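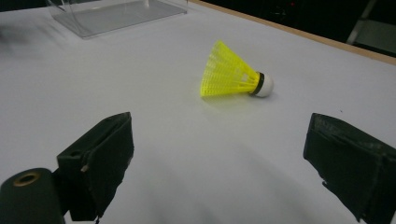
3 min read

Yellow plastic shuttlecocks for a beginner group -- do they ruin you for feathers?

Posted by Ilona Dudás in Racket Sports, Cindonham community help

Hello all, and sorry in advance for the length, I never manage to ask anything in two lines. I run a very relaxed badminton evening in the school hall on Wallner Street. We started up in September and most of us hadn't held a racket since we were kids. The photo shows the kind of shuttle we play with, yellow plastic skirt, white cork base, black band where the two meet. I love them because you can find them when they go behind the benches, and the hall has cream walls that swallow up anything pale.

Last week a man who used to play in a league came along (lovely person, very patient with my serve) and told us we should switch to feathers right away or we'd all pick up bad habits. Now half the group wants to switch and the other half is looking at the price of feathers and going quiet. So I have a few things I'd love some help with. Do plastic ones really fly that differently? Does the color of the band mean anything? Somebody told me it was the speed, but then I've seen green and blue and red ones and I don't know which would suit us. And how do you know when one is finished? I keep putting the old ones back in the tube because it seems wasteful to throw them out, and then everybody complains.

Thank you so much, whoever has the patience to read all that!

Posted by Nindano

Welcome, and what a nice thing to have started! Please don't let anyone scare you off plastic. I played with nothing else for my first 9 years and I still moved over to feathers without too much grief. Yes, they fly differently. A feather shuttle slows down hard at the end and drops steeply, and a plastic one tends to carry on a bit flatter, so your clears will feel easier and your net shots will feel a little rude when you change over. It takes a few evenings to adjust, and then you forget all about it.

On the bands, your friend is right in general. With a lot of nylon shuttles green is slow, blue is medium and red is fast, and the idea is that you pick slower ones for a warm hall and faster ones for a cold hall. A black band isn't part of that set as far as I know, so go by whatever is printed on your tube, or just test them. Stand at the back line, hit one underhand as fully as you can toward the other end, and see where it lands. If it comes down a little short of the far back line you're fine. If it sails out, get a slower one. Have somebody with a decent swing do it, because a timid hit tells you nothing.

As for when they're finished, squeeze the skirt gently and let go. A good one springs back to round. If it stays oval, or you find a rib has snapped in the mesh, it will wobble in the air and that's what your people are complaining about. I keep the tired ones in a separate bag for serving practice, where a bit of wobble doesn't matter so much -- saves the guilt of throwing them away. And store them base down inside one another in the tube, not squashed in the bottom of a sports bag under somebody's shoes (ask me how I learned that one).

Posted by Reltasine

feathers are better but not for beginners, you'll go through 2 tubes a night with people framing everything. stick with yellow. white plastic is fine too if your walls are dark but yours aren't

Posted by Ilona Dudás

Oh, thank you both, this is wonderful. I did the squeeze test on the whole tube at the kitchen table just now and several of them are very sorry and oval, so that explains a lot of the grumbling! They've gone in a bag for serving practice. We'll stay with the yellow ones through the winter, and I'll ask our league man if he'd like to bring a few feathers along one evening so the curious ones can have a try. I'm going to make him do the back line test too. He has the swing for it, and I certainly don't.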